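Open day at Fitwood, Favthorpe

Monday 30th August

Fitwood is selling a two-armed bench kit called the Saritz, and I went to its Favthorpe unit to see one working on laundry. The kit costs £1196 without the enclosure. We had about 20 minutes at the bench. 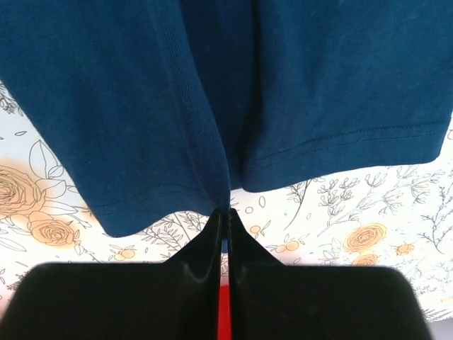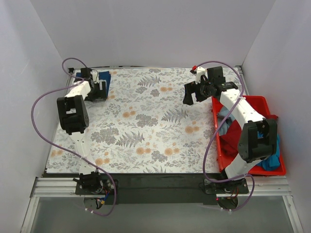
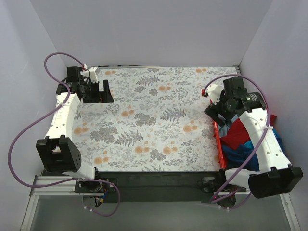

The Saritz bench, first from the wrist camera and then twice with both arms in view.

What you get

Two arms, their black base mounts and the cables. The walls and the red tray are extra. Fitwood lays a flower-print cover on the floor of its bench — any flat cover will do, we were told. The purple cables hang in loops by the bases, and I would want them tidied before putting one in a shared room.

Support

Yadav handles repairs and spares in the UK. Cover lasts 18 months and can be extended once. I asked for a price on spare gripper fingers and was promised a list by October.

Next visit

Fitwood has 3 more open days planned at the same unit. Parking is at the rear.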